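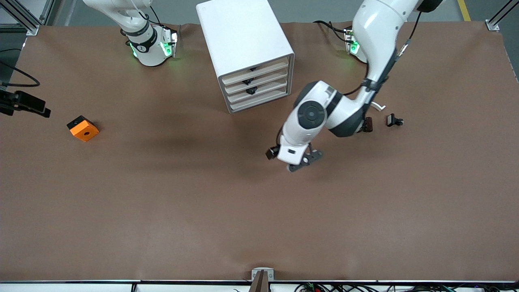

So the county police reshuffle finally got a memo – all 338 words of it, and I read every one over breakfast. Six commanders swapped desks and three of them had only been in place since September, which makes me wonder what the last round was for! The Skiltton station gets a new chief, Oltum loses a good one, and the reason given is "operational needs." I'd love to see the drawer in a white cabinet like that one where the real reasons get filed. My guess is the overtime report, but the department won't release it, and I've asked twice. If you live out by Savolainen and know more, leave me a comment – I do read them all.

Posted 20/01/2023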